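6 May 2023
Darkroom fit-out, back storage closet, Plaretholm building

Big day. The closet is a darkroom now, or near enough that I loaded film in it and was grinning the whole time. Craig Purves came over after lunch with the door sweep and the second roll of felt, and we got the frame lined on all four sides before the coffee went cold.

Order we did things in, so we can repeat it for the Ornitz room: felt on the hinge side first, then the latch side, then the top strip, sweep last. The top strip went on crooked and I had to peel it back and start again. Cut it 3 inches long next time and trim it in place, much easier than measuring while standing on a stool.

Old vent is boxed in with the black-painted baffle. Air still moves through it (held a strip of tissue up, it fluttered nicely), so I'm really pleased with that one. Craig's idea, two bends instead of one.

Then the sit test. Lights off, door shut, phones outside, 40 minutes on the timer. I love this part! For the first stretch you think the room is perfect, then your eyes settle in and every pinhole shows up. We found one by the lower hinge and one where the pipe goes through the wall. Both got putty and tape, and I did a second sit on my own.
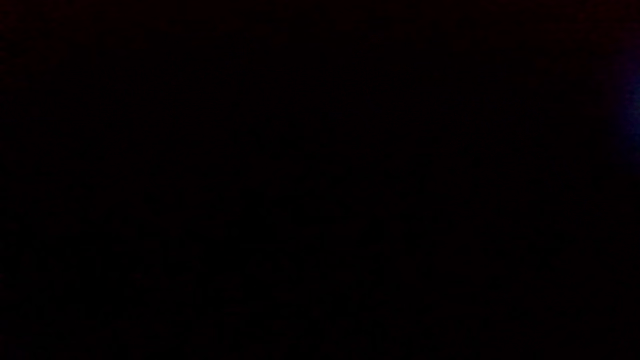 Shelf heights for next week: trays at waist level, chemicals low, paper safe up on the left where nobody can drip on it. Craig wants the enlarger on the long wall and I think he's right, the cord reaches without crossing the door.

Still to get: another tube of putty, a timer with big buttons, hooks for the aprons. Also need to ask the Ilto shop if they still have the 53 inch counter offcut, it would fit that back corner so well.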